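The Meter at Catacutan Road

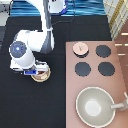
A tan round with a pale rim, on black.

Tomoyo Kinoshita took over the east route in July, when the man who had it before her moved away to be near his son. He left her a binder, a hooked iron bar for lifting lids, and a can of wasp spray. The binder had a page for every street in Jitley east of the river. In the margins he had written things like "dog, friendly" and "lid sticks" and "do not park here."

There were 172 meters on the route. She learned them in order, the way you learn the stairs in a new house. By the end of the month she could do most of them without opening the binder.

The last one was at 126 Catacutan Road, where the pavement stopped and the road went on as gravel toward the Tustska. In the margin for that one he had written "Hirano" and underlined it. He had not written anything else.

The first time she lifted the lid, the numbers on the dial were the same as the numbers from the month before. She wiped the glass with her thumb and looked again. Then she wrote it down and looked at the house. There were clean curtains in the windows and tomatoes tied up along the south wall. The tomatoes had been watered. The dirt under them was dark.

In August the numbers were the same again.

The office had a rule about that. If a meter didn't move for two readings in a row and people were living there, you knocked. Tomoyo did not like knocking. She had taken the job partly because the meters were outdoors and the people were indoors. She sat in the truck for a few minutes and ate the second half of her sandwich, and then she went up the walk.

The woman who came to the door was small and had flour on her sleeves.

"You're the new one," she said.

"Yes, ma'am. I'm here about your water meter. It isn't moving."

"No," said Sachiko Hirano. "It wouldn't be. I don't use it."

"You don't use the water?"

"I don't use that water. I've got my own."

She led Tomoyo around the back. There was a well with a concrete collar and a hand pump painted green, and a pipe that ran from the pump to a tank on the roof of the shed. It was good work. The joints were neat and somebody had wrapped the pipe for winter and left the wrapping on.

"My husband dug it," Sachiko said. "It was the year they put in the town line. They told him it would be 200 dollars to hook up and he said fine, and he paid it, and then he came home and started digging. I asked him what he was doing. He said he'd paid so they would leave him alone."

"Did they?"

"They come every month and look in the hole."

Tomoyo wrote "private well" on her sheet. There was a box for it, but the box had not been checked on any of the old sheets. She asked how long the meter had been like this.

"Since it went in. The other fellow knew. He used to come up and have a cup of coffee and then go write down the number."

"He didn't put that in the binder."

"Well, he wouldn't," said Sachiko. "They'd have shut it off, and then he'd have had no reason to come out."

She worked the pump handle until the water came, filled a tin cup and held it out. Tomoyo drank it. It was very cold and tasted a little of iron. She had been drinking from a plastic jug in the truck all day and she finished the cup and had another.

Back at the office she had the sheet in her hand for a while before she turned it in. The supervisor had already gone home. The woman at the next desk was on the phone with someone at Alloner, the company that sold them the software, and was reading a long error message out loud for the second time. Tomoyo could check the box, and then someone would go out and pull the meter, and the route would be 171. It would end at the Catacutan Road bridge. She'd be done twenty minutes sooner and would never have to drive on the gravel.

She took out a new sheet and copied everything over and left the box empty. She threw the first one away at home.

In September the numbers were the same. She had a cup of coffee in the kitchen at 126. Sachiko was making dumplings and did not stop to sit down. She talked about her husband, who had been stubborn about water and easygoing about everything else. He would eat anything. He let the neighbors' kids cut across the yard. But he had grown up hauling water up to a mile in dry years, and once he had a house of his own he was not going to let another man's hand be on the valve.

"Was that fair to the town?" Tomoyo asked.

"I don't know. They got their 200 dollars."

In October there was a frost, and the tomatoes were down. Tomoyo helped carry the stakes into the shed. In November it rained for most of the month and the pit filled up, so that she had to bail it out with a coffee can before she could see the dial. She could have written the number down without looking. She bailed it out anyway, lying on her stomach in her rain jacket with one arm in the hole.

The glass came clear, and the last digit had moved by one.

She looked at it for some time. Then she went up to the house. The door was open, as it usually was by then when the truck came up the road, and the coffee was on the stove. Sachiko was at the table with her right arm in a sling.

"I fell on the back step," she said. "It's only the wrist. But I can't work that pump with my left. I've tried it."

"So you used the tap."

"My niece turned it on for me. It took her a wrench and some bad language." She pushed the sugar across the table. "It tastes like a swimming pool."

Tomoyo put the sheet down next to her cup. Then she got up again, took the bucket from beside the sink, and asked where she kept the other one. Sachiko said it was in the shed behind the stakes. It had a slow leak, she said, so Tomoyo should fill that one last and walk fast.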